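Whitlock sets its December equipment budget: hand-held grippers first, robot arms later 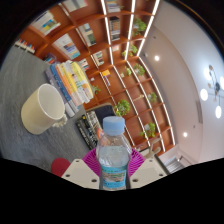
May 14, 2018 -- I'm Brenda Dunmore, I run planning at Whitlock, and I get to share our equipment plan for the rest of the year (finally!). We're buying hand-held grippers before we buy a single new arm.

The short version: our people pick up everyday things with a gripper tool in ordinary rooms, and the recordings go toward training the arms we'll order later. I went into this wanting the arms right away. Then Gunnel Wikström in our lab showed me her cost sheet, and I went home and rewrote my budget.

Each gripper kit comes to $380 with the spare fingers. We've set aside another $600 per site for storage drives and chargers, plus a little padding for shipping -- I always forget shipping. The target is 2,000 recorded pickups before anyone signs for an arm, and our pilot in Gosau has already turned in 2,085, so that site goes first in line. Yay, Gosau!

"I'd much rather replace a finger than a wrist joint," says Gunnel, and having seen the repair quotes I'm with her.

Arm quotes are open until December. We're looking at leasing as well as buying, and I'd love to hear from suppliers who can price a service contract separately, with training days listed on their own line.

Questions about the plan or the supplier list can go to Saimi Kinnunen in the Whitlock press office. She has the full budget sheet and will send it to anyone who asks.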